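I've lived on the same lane outside Dorska for long enough to have seen off three parish clerks and one bus service, and in all that time I have never once been to a parish council meeting out of civic duty. I went in October because I was cross. I suspect that's why most people go.

What I was cross about was the path. If you don't know it, there's a path that runs from the back of the Tesfamariam estate down to the river, and people have walked it for as long as anyone can remember. Dogs, prams, teenagers up to whatever teenagers are up to. Then a notice went up, laminated and cable-tied to the gatepost, saying the owner intended to close it and that anyone wishing to object should write in within 262 words. I am not making that up. Somebody at the council had decided that 262 words was the proper length for a grievance, and the online form cut you off mid-sentence if you went over (mine stopped at "and furthermore the").

Now, I'm not a hater of landowners. Gebremedhin Araya, who owns the field, is a perfectly decent man and he's had a rotten couple of years with it. Gates left open, barbecues, a ewe chased into the water. If it were my field I'd have been tempted to put up something a good deal ruder than a laminated notice. He told the meeting all this, very quietly, and I came away with a lot more sympathy for him than I'd walked in with, which was annoying as I'd brought notes.

But I still think he's wrong, and I think the council is more wrong than he is, and I'd like to have a go at saying why without anybody's form cutting me off.

First of all, a path people have used for decades is a kind of property too. It doesn't belong to any one of us and you couldn't sell it, but it's worth something, and if you take it away then people have lost something. We're very good in this country at understanding loss when it has a fence round it. Knock a yard off somebody's garden and there are solicitors' letters by teatime! Take half a mile of riverbank from 2000 people and it's a "minor adjustment to access", those being the words in the council's paper.

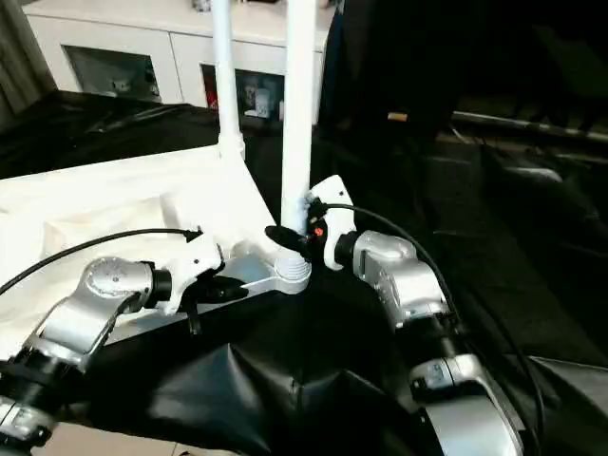 Two robot arms holding a white object over a black cloth.

Second, the council never asked anybody. I know they'll say they did. There was the notice, there was the form, and there was a drop-in session at the library which started at 2pm and finished at 4pm, so if you have a job or a child at school you can forget it. Mihret Asfaw went along and found herself the only member of the public there, and she was handed a map on which the path had already been rubbed out. I'd call that being informed. Being asked feels different, and you can usually tell which one is happening to you by whether anyone in the room is writing anything down.

Then there's Clidby. Clidby is the next village along, and it lost its own river path years back in very much the same fashion. People there were promised an alternative route, and what they got was a verge beside the main road, with nettles up to your elbows in summer. I walked it last month to see if it was as bad as they say. It's worse. Bezawit Bogale, who grew up there, said her mum simply stopped going to the river, and so did most of her mum's friends, and after a while there wasn't anyone left who'd make a fuss about it. I found that really sad and I've thought about it a lot.

So what would I do? I'd start by giving Mr Araya some help. He shouldn't have to mend gates with his own money when half the village is using them. Put in self-closing ones. Put up a proper stock fence along the river side, so that the path and the sheep can ignore each other. Abenezer Birhane stood up at the meeting and said he'd got quotes for the whole job, and that 12 households had already offered to chip in, and the chair thanked him and moved on to the bins. I like bins as much as the next person but I could have screamed.

And I'd have dogs on leads, all of them, including mine, who will be furious.

The other thing I'd do is get the path written down. As far as I can make out, the whole business is only possible as no one ever bothered to have it recorded on the official map. Mulugeta Hadgu has been collecting statements from people who've walked it over the years and he wants more of them, old photographs too if you have any. You don't need to be eloquent. You only need to say when you walked it and how often.

The vote's been put off until the next meeting. It's at 7pm in the hall, side door, and do bring a cushion as the chairs are dreadful.

We use cookies to improve your experience on this site. By continuing to browse you agree to our use of cookies. Accept | Manage preferences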